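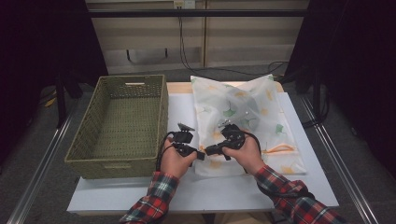
Attachment 1: work table, two black grippers held by hand, plaid shirt sleeves

Ticket 2210
Subject: Label printer skips one label after every pause
Product: Zadent desktop label printer
Opened by: Kátia Assunção, Figueiredo office
Status: Solved, waiting for confirmation
Opened: Apr 4, 2023

Description from the user

Good morning. Our printer prints well when I send many labels together. But if I wait more than 15 minutes and then I send a new job, the first label comes out blank and the text starts on the second one. After this all is correct until the next pause. We lose one label each time and the rolls are expensive for us.

I have already done these things:
- turned the printer off and on again
- cleaned the print head with the pen from the box
- put in a new roll from the same supplier
- tried another USB cable

No change with any of them. The computer shows no error and the light on the printer stays green.

Reply from Munderel Support

Hello Kátia, thank you for the clear list. Please tell us which label size is selected in the driver, and which size is written on the roll. Please also print the settings page (hold the feed button until the light blinks, then let go).

Reply from the user

The roll says 82 mm long. In the driver I found "Continuous", and I am sure I did not choose it. Perhaps it changed when our computers were updated. The settings page says Media: Gap, Sleep feed: On.

Reply from Munderel Support

The two settings do not agree. The printer looks for the gap between labels, but the driver tells it there is no gap. When the printer wakes up, it feeds paper to find its position, and this is your blank label. Please do the following:

1. Open the printer preferences and change the media type to "Labels with gaps".
2. Enter the length as 82 mm and save.
3. Set Sleep feed to Off in the Tools tab.
4. Close the cover and run the calibration. It uses 2 labels.

If you print through Iltbridge, please change the size there too. It keeps its own copy of the driver settings.

Reply from the user

I made steps 1 to 4 and the blank label still came. Then I read again your last lines and opened Iltbridge, where the old setting was still saved. I corrected it and restarted the program. I have now tested after three long pauses and the first label was printed correctly each time.

One question remains: will the next update change it back? If yes, I would like to write the settings on a paper and keep it near the printer.

Reply from Munderel Support

It can happen if the update installs the driver again. In Iltbridge you can use "Export profile" and load the file later. Please keep your paper too. We leave the ticket open until you confirm that the profile was saved.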